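The Meeting I Keep Having With Myself

My calendar has a recurring appointment at 9 every morning called "Plan the day." I have attended it 110 times. 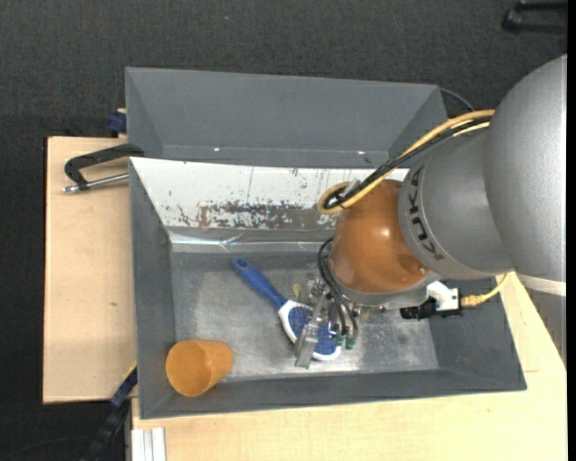 Nayeli Magaña wrote in after my last post to ask whether I had ever gone back and compared the plans with the days. She said she tried it with her own notebook in May and had to go for a walk afterward.

So I did it. I keep my plans in a stack of cheap pads, and I sat down with them on a Friday evening, which tells you plenty about my Fridays. I had a pencil and a system. A check mark meant I did the thing on the day I said I would. A circle meant I did it eventually. A dash meant the item was never heard from again, and a question mark meant I could no longer tell what I had been talking about.

There were 842 items. I am not going to give you the breakdown, out of respect for my family, but I'll say the pencil needed sharpening and it was the dashes that did it. One item says only "Kerneo??" and is underlined. Kerneo was a client of mine for most of last year, and whatever I had to ask them was clearly urgent. They never brought it up either. I choose to believe it went fine.

What surprised me was how good the plans were. I mean as writing. They were confident. They had verbs. "Finalize Ikia proposal, send before lunch." The Ikia proposal appears on seven mornings in a row, each time as though it had just occurred to me, and each time it was going to be sent before lunch. By the fifth morning I had started drawing a little box next to it. By the sixth the box had a shadow.

When I worked in an office, my manager was Faustino Cuevas, and Faustino did not plan. He had a coffee, looked at whatever was on top, and did it until it was done or until somebody took it away from him. We all thought this was a scandal. Tiburcio Ayala and I once spent an entire afternoon building him a color-coded spreadsheet for his priorities. He thanked us warmly and never opened it. I now realize that he got a normal amount of work done that day and we got a spreadsheet.

I brought this up with Tiburcio on the phone and he said the spreadsheet was excellent and he still has it.

Anyway, the Ikia thing. I went back to see what happened on the eighth morning, the one where the proposal finally drops off the list. I expected to find some burst of discipline. The plan for that day is blank except for "dentist," because I was running late and hadn't had time to write one. I got home from the dentist with half a numb face, couldn't make phone calls, and wrote the proposal in one sitting. It took less time than the dentist.

I would love to turn this into a method. There's probably a book in it, if the dentists will cooperate. But I've read enough of those books to know how it goes: somebody has one good afternoon and then there's a workbook. I paid for a course like that once, from an outfit called Ilon. It wanted me to score every hour of my day out of 100. I scored the hour I spent scoring at 100 and quit while I was ahead.

What I've done is smaller. I moved the appointment. Planning now happens at the end of the day, when I'm tired and have no illusions left, and the lists come out very short. Yesterday's said "Barajas invoice, call Yolotzin." That was all I could face writing down. I did the invoice. I called Yolotzin Escobedo, who didn't pick up – I'm giving myself the check mark anyway.

The mornings are a bit strange without the meeting. There's a gap where it used to be, and I've caught myself standing in the kitchen with a pad, looking for a pen. For the first week I filled the time by reorganizing the drawer where I keep the pads. I'm told this is common, though the person who told me was Baltazar Cisneros and he alphabetizes his soup.

I still don't know about Kerneo. If anyone over there is reading this and has been waiting on a question from me since last fall, please write and tell me what it was. I can get back to you before lunch.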